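Ticket: Right arm lets go early on the box packing job
Project: Plestgate cell (shared workshop, back bench)
Status: Open, again
Priority: Normal. I'd set it to High but somebody keeps changing it back.

Opened in May, 7:15 pm

The job is simple. Booklet goes in the flat cardboard box, box gets closed, both arms back to rest. The left arm holds the cardboard still and the right arm does the fetching. Since the Gruvix update the right gripper opens before it should, maybe one run in four, and the log says the grip was "confirmed" every time. I don't believe the log.

What I was told to try, from the Branitz support page:

1. Restart the controller. Done. No change.
2. Re-home both arms. Done twice. No change.
3. Lower the speed to 80 percent. Done. It now fails more slowly.
4. Reinstall the update. I'm not reinstalling the thing that broke it until someone tells me what it changed.

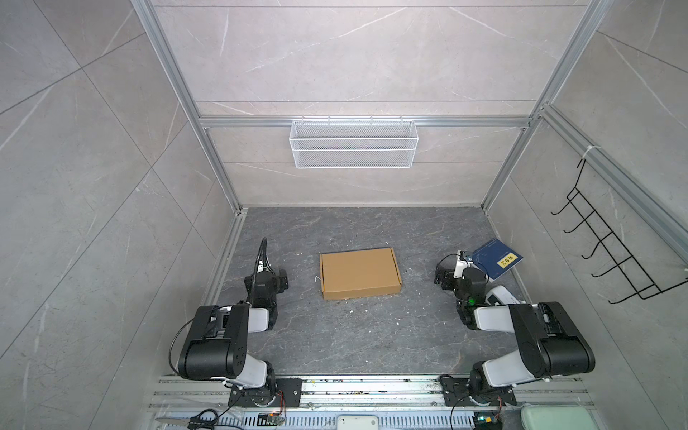
The release notes say grip checking is "smarter." I looked for a setting to make it as dumb as it was before and couldn't find one. The old version watched motor current and nothing else. If current stayed over the limit, it had hold of something. The new one mixes in a guess from the wrist camera, and as far as I can tell the guess wins whenever the two disagree.

Settings at time of failure:
grip current limit: 800
hold time: 15
camera check: on (default, grayed out)
speed: 80

Update, next evening

Swapped the finger pads left to right, in case the right side was worn. The fault stayed on the right. Swapped the wrist cables too, which took an hour and skinned a knuckle. Still on the right. So I'm fairly sure it isn't the hardware, whatever the page says about "most grip faults being mechanical." Most according to who?

Also tried the job without the booklet, just box handling with both arms. Seven runs, no drops. Then seven with the booklet, two drops. That's a small sample and I wouldn't bet on it, but it does point somewhere.

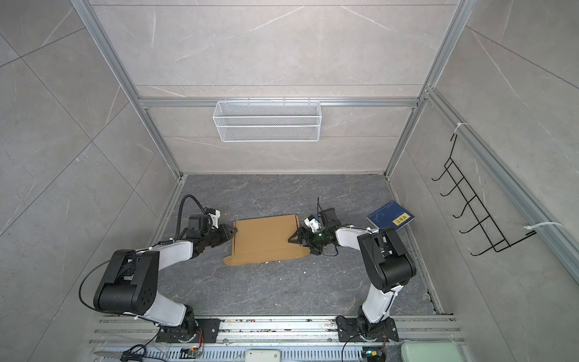
My own theory is that the camera check mistakes the floor for the part. The cell floor is dark stone pattern with pale veins all through it, and we never had a reason to care when the software only looked at current. Now look at what it has to pick out: a dark blue booklet with white line artwork on the cover, lying on dark gray with white streaks. The cardboard is tan and stands out fine, and the cardboard never gets dropped. I'd like support to explain that before sending me back to step 1.

Things I have not tried:
— a plain mat under the work area (would prove the point, but I shouldn't need to buy a floor for a software bug)
— rolling back (the installer refuses, says the config is "too new")
— the Magagula fork, which is supposed to have the old current check. It hasn't been touched in ages and I don't love running it near two arms that can hit each other.

Update, later

Support answered. They want a full log with debug turned on. Debug turns the camera check off while it records, so of course it ran clean all night. Sent it anyway with a note saying so. The reply thanked me for confirming the issue was resolved. Reopened. 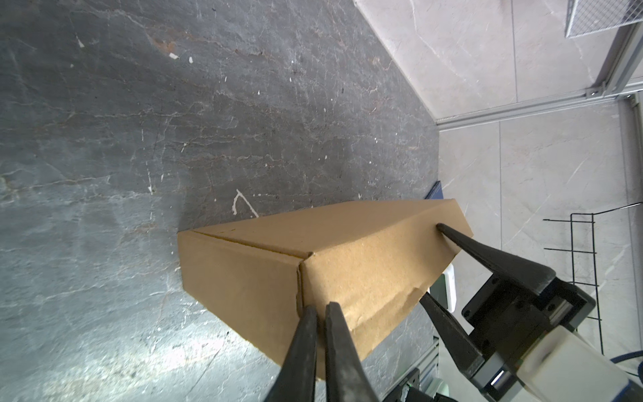

Magagula forum, moderator account: We had two other cells report this after the same update. Try the fork with the arms at half speed and the left one parked. If the drops stop, send us the current trace and we'll compare it with theirs. I wouldn't blame the floor yet — one of those cells has a plain white one.

OK, that's a fair hit on my theory. I still want to know what color their parts are, since white on white would be the same problem the other way around. Asked, waiting to hear back.

Will run the fork with the left arm parked and the limit left at 800, so only one thing changes. Leaving this open. Please don't close it for inactivity, I get bench time when I get it.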